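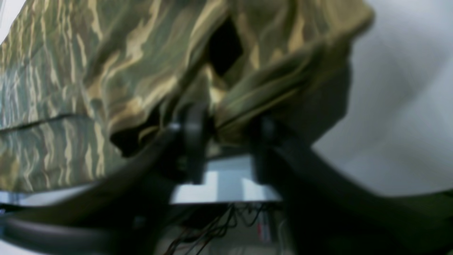
Home Products Guides Spare Parts Contact
Search this guide Enter keyword or article number Go

Brandach Outdoor Textiles
User Manual, Section 4: Unfolding, Washing, Folding and Storing the Camouflage Cloth

This section is for the owner of a Brandach camouflage cloth in the tiger-stripe pattern, article 473. It is valid for the plain cloth and for the cloth with the sewn center seam. For hanging the cloth over a Kenaro frame, please read Section 5.

Revised 16 November 2022 by Aníbal Cuadros

4.1 Before you start

You need a clean, dry surface which is bigger than half of the cloth. A large table is good. A swept floor is also possible, but then put an old bed sheet under the cloth.

Have these things ready:

- the Semham storage bag that came with the cloth
- a soft clothes brush
- two flat weights, for example two books with clean covers
- one cotton strap, 132 cm long (in the side pocket of the bag)

Take off rings and watches with sharp edges. The weave is strong against pulling but it catches easily on small hooks, and a pulled thread remains visible in the light stripes.

CAUTION: Do not use clothes pegs with metal teeth, and do not use safety pins. The holes from the pins do not close again after washing.

4.2 Opening a crumpled cloth

When the cloth was pushed into the bag without folding, it comes out as one big bundle. Do not shake it hard. With strong shaking the corners turn into the middle and it takes longer to find them.

1. Put the whole bundle in the middle of the surface.
2. Look for the seam or for one straight hem. The stripes are wavy and long, and in a bundle they can look like a crease, so feel with the fingers also. The seam is thicker than the cloth.
3. Take the seam or hem between thumb and finger and lift it a little. Follow it with the other hand until you come to a corner.
4. Put a weight on this corner.
5. Follow the next hem to the second corner. Put the second weight there.
6. Open the deep folds from the inside to the outside, with a flat hand. If you feel resistance, stop. Usually another part of the cloth is caught in the fold.
7. When the cloth is flat, walk around it one time and pull every side softly.

Note: The pattern has a direction. The stripes run along the long side of the cloth. If the stripes in front of you go from left to right, the long side is also from left to right. It helps when the hems are hidden.

Note: The two faces do not have the same color strength. The inner face is more pale and a little gray. It is not a fault and it is not a sign of wear.

4.3 Checking and brushing

Check the cloth every time before it goes in the bag - small damage is easy to repair, a long tear is not.

1. Brush both faces in the direction of the stripes.
2. Remove grass seeds and small thorns by hand. Do not pull them through the cloth. Push them back to the side where they came in.
3. Check the seam over the complete length. Loose thread ends are cut at 1 cm. Never pull them.
4. Hold the places of the cloth that carried a load against a window. If light comes through in a line, the weave is getting thin and you should put a patch.

Patches in the same pattern are available as article 125 (olive and khaki) and article 167 (tan and brown-gray). Please choose the patch after the color that is strongest at the damaged place. It will never match completely, because every cut of the fabric has other stripes.

4.4 Washing

The cloth does not need to be washed after every use. One time in a season is sufficient for most owners. June is a good month for it, as the cloth can dry outside in the shadow.

1. Brush the cloth first (see 4.3).
2. Wash it alone, at 30 degrees, with a liquid detergent for colors. Use the half of the normal quantity.
3. Choose a slow spin.
4. Take it out directly when the machine has finished. Wet cloth that stays bundled gets hard creases, and there can be dark marks in the folds.
5. Hang it over two lines so that the weight is divided. Turn it after some hours.

CAUTION: No bleach, no fabric softener, no tumble dryer. Softener closes the weave and the cloth then dries almost two times slower after rain.

Ironing is not necessary. If you want to iron it, use the lowest setting and iron only the inner face. Do not iron over the seam.

4.5 Folding

The cloth should be folded in the same way each time only for the first year. Later it is better to move the fold lines a little, so that the color does not become light on one line.

1. Lay the cloth flat with the pale face up.
2. Bring the two short sides together. Align the corners first and the middle after that.
3. Smooth from the fold to the open side. There should be no air pocket in the cloth. If a round bulge stays in the middle, open the last fold and do it again, do not press it down.
4. Fold one more time in the same direction.
5. Turn yourself (or the cloth) and roll from the narrow end. The roll should be firm but you can still press a finger in it.
6. Close the cotton strap around the middle of the roll.

Two persons can do steps 1 to 4 standing, each with two corners. In this case, agree before who walks. The other person stays in place and holds the cloth on tension.

For the cloth with center seam: the seam must lie on the outside of the first fold. With the seam inside, the roll becomes thick on one side and the zipper of the bag is difficult to close.

4.6 Storing

Put the roll in the Semham bag with the strap buckle up. Leave the small flap at the end open for air. The bag should lie on a shelf or hang from its handle - please do not stand it on a concrete floor, also not for a few days.

Do not put these things in the same bag:

- tent pegs and other metal parts
- ropes that were used in salt water
- Duman waterproofing spray, also when the can seems to be empty

If the cloth had to be packed wet, take it out again on the same day and spread it. If this is not possible, at least open the bag completely and pull the cloth loose by hand, so that the inner folds get air.

4.7 If something is not right

The cloth smells after storage: hang it outside for one day. If the smell stays, wash it as in 4.4 and add a small cup of white vinegar instead of the second half of the detergent.

The creases do not go away: spray a little water on the inner face, lay it flat and wait until the next morning.

The roll does not fit in the bag: there is air in the folds, or the first fold was made on the wrong side. Begin again from 4.5, step 1.

The stripes look washed out on one part only: the part had more sun than the rest. Use the cloth the other way around in the next season.

A seam is open for more than a hand width: do not sew it at home with normal cotton thread. Send the cloth, clean and dry, to the repair address on the back cover and write the article number on the form.

Continue with Section 5: Hanging the Cloth on the Kenaro Frame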